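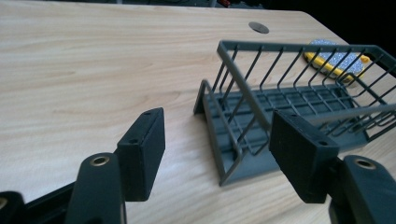
## 3.2 The rack, the sponge and the table they share

**Figure 3.** Dish rack and sponge on the wooden tabletop.

Readers who have washed up in a small apartment will know the question we come to now, and we hope they will forgive us for spending a whole section on it. Where does the rack live when there is no proper counter for it? In the Ciltevport interviews, carried out in February, people came back to this again and again (often with some feeling!), and Haoran Qiu, who coded the 200 written replies, ended up giving it a category of its own. Many households simply put the rack on the table and work around it, lifting it away at mealtimes and setting it back afterward.

A gray wire rack like the one in Figure 3 is an ordinary enough object, with its open sides and its ribbed base, and we chose the type for that very reason. Placed on a bare tabletop, it leaves the sponge to find its own spot, and we came to think of the two as a pair whose distance from each other is worth looking at. 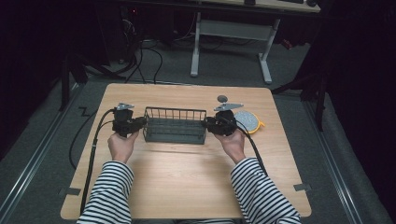

Lifting was the part our respondents described most fully. Several of them told us they take hold of the short ends, one hand to each, and that they like to clear the sponge well out of the way first. Others slide the rack along and worry about the wood. Tilen's earlier work on shared kitchens treats this as a matter of habit, and we are inclined to agree, though Haoran Fu has argued, quite persuasively over many cups of tea, that table size matters just as much. We return to her argument in Section 3.3.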